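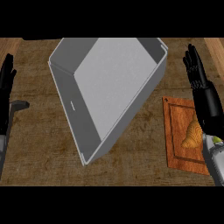 Gray tray on a wooden tabletop (render)

Moving my videos off Ziltero

November 2024

I finished moving my videos to Altier last week. A few people who follow the channel asked why the old links stopped working, and a couple asked whether they should do the same with theirs, so I am writing down how it went.

Some background first. I make short how-to videos on fixing household things: dripping faucets, sticking doors, lamp cords, that kind of job. I started putting them on Ziltero when it was a small host that mostly served people with a website and a few clips to embed. You uploaded a file, you got a player, and you pasted the player into your page. It had a search box, but I don't think many people used it. My viewers came from my own site or from somebody sending them a link.

In April Ziltero changed its plans. The old flat plan went away and was replaced by one that charges by how much video gets watched. It also started showing suggested videos at the end of every clip, and on my plan you couldn't turn them off. I would finish explaining how to shut off the water under a sink, and the player would offer a prank video or a man shouting about cryptocurrency. I wrote to support and got a polite answer that the suggestions helped viewers discover content. I'm sure they do. I didn't want them on my page.

The pricing bothered me less than the suggestions did, but it did matter. My videos don't make any money to speak of. A video about clearing a dryer vent got passed around on a neighborhood forum over the summer, and the bill for that month was higher than I wanted to pay for a hobby. It is an odd feeling to see a video do well and be annoyed by it.

I looked at the big free sites, of course. I have nothing against them and I watch plenty of videos there myself. If you want strangers to find you, that is where the strangers are. But you take the ads and the suggestions along with the audience, and I had just decided I was tired of both. I also looked at hosting the files myself. That worked fine on my own connection and badly on my sister's phone, and I gave up on it after an evening.

That left the smaller paid hosts. I tried 2 of them properly, Altier and Brirkness.

Brirkness has the better player. It starts quickly, the captions are easy to read, and the chapter markers show up as little labels on the timeline, which is very handy for repair videos where people want to skip straight to the step they are stuck on. What put me off was the upload side. Every file goes through a review queue before it is published. Most of mine cleared by the next morning, but one sat there for 4 days with no message. For a company with a marketing department that may be fine. I like to post something on the evening I finish it and then forget about it.

Altier is plainer. The player is a gray bar with the usual buttons and not much else. There are chapters, but you type them in as a list of times, and if you get one wrong the whole list fails to save and doesn't tell you which line was the problem. The statistics page is slow. On the other hand there are no suggestions, the price is flat up to a limit I'm unlikely to reach, and uploads go live when they finish processing. I signed up for a year.

The move itself was dull work. I had 55 videos on Ziltero and original files for most of them. Ziltero lets you download your own uploads, but only one at a time, and what you get back is the compressed version. Where I still had the original I used that. For the rest I used the download, and you can see some blockiness in the darker shots if you look for it. The one about the crawl space is the worst.

Titles and descriptions had to be copied by hand. I fixed some as I went. I used to write titles like "Door fix part 2", which meant something to me on the day and nothing to anybody else. Now it says which door problem it is about. I also took out the long block of links I used to paste under everything, half of which were dead.

Captions were the part I'd dreaded, and they turned out easier than the titles. Ziltero exports them as ordinary text files and Altier reads the same files. The only trouble was 2 early videos where the captions ran late – they had been late on Ziltero too, and I had never noticed. I shifted the times in a text editor and uploaded them again.

Then there were the embeds. My site runs on an old theme called Coelho that I've been meaning to replace for years, and it doesn't like anyone's embed code. The player came out either tiny or wider than the page. I ended up putting a fixed width in the template, so on a large monitor the videos now look smaller than they did before. If that bothers you, the full-screen button works.

Comments did not come across. I saved the useful ones, mainly people pointing out a mistake or naming a part that fit their model, and I'm adding those to the written notes under each video as I find time. The faucet pages are done and the doors are next.

Views are down, as I expected. The people who used to wander in from Ziltero's suggestions are gone, and most of them left within a few seconds anyway, going by the old charts. The email I get from viewers hasn't changed much. It's mostly questions about toilets.

I'll keep the Ziltero account open until the paid period runs out. The videos there are set to private, so old links will show an error page. If you have one saved, look for the same title on my site, or send me a note and I'll reply with the new link.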